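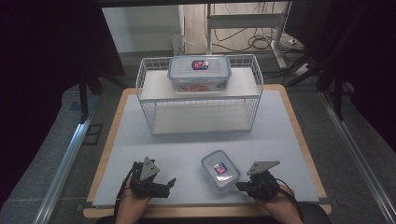

Overdyeing

Overdyeing is what you do when you put a new color on top of a garment that already has one. It's different from plain dyeing, where you start with white or undyed cloth, and it's different from bleaching, which takes color away. I've been at it for years and I still think it's the best thing you can do for a tired pair of jeans!

How it works

Dye is see-through, more or less, so the old color always has a say in the new one. Yellow under blue gives you green. Pink under blue gives you purple, or sometimes a muddy plum (I happen to love muddy plum, but my sister doesn't). You can only go darker. People write to me every February wanting to turn a black sweater cream for spring, and I have to tell them dye can't do that.

Fiber matters just as much. Cotton, linen and rayon take an all-purpose or fiber-reactive dye. Wool and silk like an acid dye, and polyester needs its own kind plus a lot of heat. The stitching on most store-bought clothes is polyester, so it usually stays the old color. I like the contrast. If you don't, look for pieces sewn with cotton thread, sometimes sold with a "garment dye" tag.

Where the names come from

In the groups I hang around in, a dark blue over faded blue denim is called a Bratu, and brown or tea color over gray is called a Plonell. I've asked where Bratu comes from and got two different answers, one that it was a shop and one that it was a person, so I'm leaving that alone. Plonell was a line of work shirts, all of them gray to begin with, and people overdyed them so often that the name stuck to the color. You'll also see "Sinodbridge green", a mustard shirt dyed with navy, after the swap meet where everybody seemed to be wearing one.

Anca Surdu, who taught the class where I learned all this, didn't use any of those names. She'd hold up a swatch and say "over what?" and wait for you to work it out.

Doing it at home

Weigh the garment dry. My usual denim jacket is 70 grams short of a kilo, and my dye packet covers 300 grams of cloth for a full dark shade, so one packet gives me a soft tint and no more. Wash the piece first with no fabric softener. Put it in the dye bath wet, keep it moving, and don't wander off to answer the phone (I've done that, and I got a lovely dark stripe down one sleeve). Rinse until the water runs clear, then wash it by itself the first 2 times.

Wet cloth looks a good deal darker than dry cloth. Iron a corner dry before you decide to go again.

What not to overdye

Anything marked dry clean only, anything with a water-repellent coat, and anything with bleach spots you're hoping to hide. The spots take the dye differently and come up as pale islands. A print can be fun, though! I put rust over a blue floral dress from Esdale and the flowers went nearly black.

See also: tea dyeing, dip dyeing, color remover, garment dye

Last edited 05/04/2025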